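Convocatoria de participantes: grupo de revisión de la guía de buenas prácticas para celdas de manipulación colaborativa

Drusix abre el plazo para incorporar 9 evaluadores externos al grupo que revisará la segunda edición de su guía interna de buenas prácticas. El documento regula la preparación, operación y parada de celdas con un solo brazo en tareas de recogida y colocación de piezas pequeñas sobre superficie plana. La coordinación técnica corresponde a Huia Paewai.

Objeto de la revisión

La primera edición se redactó a partir de la experiencia de dos centros, Westley y Vodent, y presenta divergencias que deben resolverse antes de su adopción general. Westley exige verificar la referencia de la herramienta en cada cambio de turno; Vodent solo tras un cambio de pinza o una parada de emergencia. Tampoco coinciden los criterios de altura de aproximación, la separación mínima entre piezas ni el tratamiento de los intentos fallidos en el registro.

Los evaluadores trabajarán sobre tareas de banco con bloques de madera de formas y colores distintos, dispuestos sobre un tablero. Cada tarea se ejecuta conforme al texto vigente y se anotan los puntos en que la instrucción resulta ambigua, incompleta o imposible de cumplir.
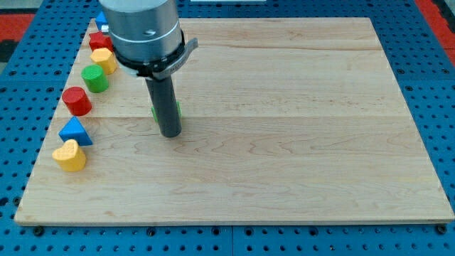
El apartado 4 (disposición inicial de piezas) concentra la mayor parte de las observaciones recibidas. La redacción actual pide que las piezas queden «ordenadas y accesibles», fórmula que cada operador interpreta a su manera. Se busca una especificación verificable: distancia entre piezas contiguas, orientación admisible de las que no tienen simetría de revolución y margen respecto al borde del tablero.

El apartado 7 (intervención manual) establece que ninguna persona introducirá la mano en el volumen de trabajo sin haber confirmado la parada. Se revisará qué se entiende por confirmación y quién la registra.

Tareas del evaluador

Leer la guía completa y remitir comentarios por apartado en la plantilla facilitada.
Asistir a las sesiones de banco en el centro asignado.
Ejecutar 700 ciclos de recogida y colocación, repartidos entre las sesiones, con registro de incidencias.
Participar en la reunión de cierre, en la que se vota cada modificación propuesta.

Requisitos

Experiencia demostrable en operación, integración o mantenimiento de brazos robóticos.
Conocimiento de ISO 10218 e ISO/TS 15066 a nivel de usuario.
Español técnico escrito. Parte de la documentación de referencia está en inglés.
No haber intervenido en la redacción de la primera edición.

Se valorará la experiencia en redacción de procedimientos. No se requiere conocimiento previo de Cui, la herramienta de registro del proyecto; la formación se imparte en la primera sesión.

Condiciones

La colaboración se retribuye con 900 euros brutos, abonados tras la entrega del informe individual. Los desplazamientos se reembolsan contra justificante. El horario de las sesiones es de 9:00 a 14:00. La asistencia parcial no da derecho a pago proporcional, salvo causa médica acreditada.

Solicitudes

Las candidaturas se presentan mediante el formulario de colaboraciones externas de Drusix, con currículum y una muestra de documentación técnica propia de 7 páginas como máximo. El plazo se cierra al término de enero. Las solicitudes incompletas no se subsanan de oficio. La lista de seleccionados y la asignación de centro se comunicarán por correo electrónico a todos los candidatos.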